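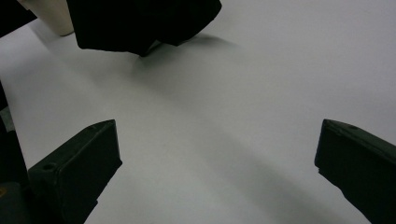

Slide 1. White tabletop, matte, with a soft shadow across it.

Good afternoon. My name is Ottmar Sperling and I look after the folding room at Goltgate, where we sort, fold and pack donated clothing. I have 10 minutes, so I will keep to two subjects: the table and the black fabric.

The table first. When we moved in January we had dark worktops, and lint and loose threads were hard to find on them. We changed to white. A matt white top shows up dark fluff straight away and it does not throw the ceiling lights back at you. Clear it fully between batches. Pens, labels and mugs go on the shelf behind.

(Pause. Ask who folds on a dark surface at home.)

Height matters too. Nizar Harb tried 6 settings with the afternoon shift and most people chose the one just below the elbow. If you get a sore back by three o'clock, raise the top before you do anything else.

Now black fabric. Last year we handled almost 700 black items at the Orkow depot and 284 of them came back from checking, mostly for being folded inside out or with a sleeve tucked in the wrong way. Black hides its own seams. In poor light you cannot tell a fold from a join. 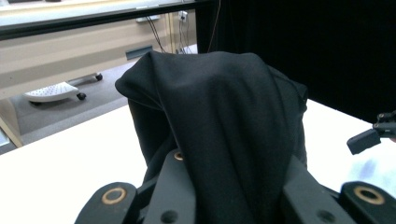
Slide 2. Black fabric, bunched to a peak. Seam on the left shoulder of the cloth.

Point to the seam line. Find a seam first, every time, and work from there. If you start from the middle of a bunched piece you will be guessing where the edges are. Then look for any loose flap – there is one hanging down the left side on the slide – and bring it out flat before you smooth anything.

Order of work for soft or stretchy cloth:
Find a seam.
Lay it along the near edge of the table.
Open out loose parts.
Smooth from the seam outwards, without pulling.
Fold in half, then in thirds.

Cotton is more forgiving and can be shaken out. Do not shake stretchy cloth over the table, it lands in a heap again.

(If time is short, skip the next part.)

Cesenitz use a folding board for shirts. We have one on loan and it is fine for shirts only.

Questions, then tea.

Goltgate Folding Room | Contact: Ottmar Sperling | Back to top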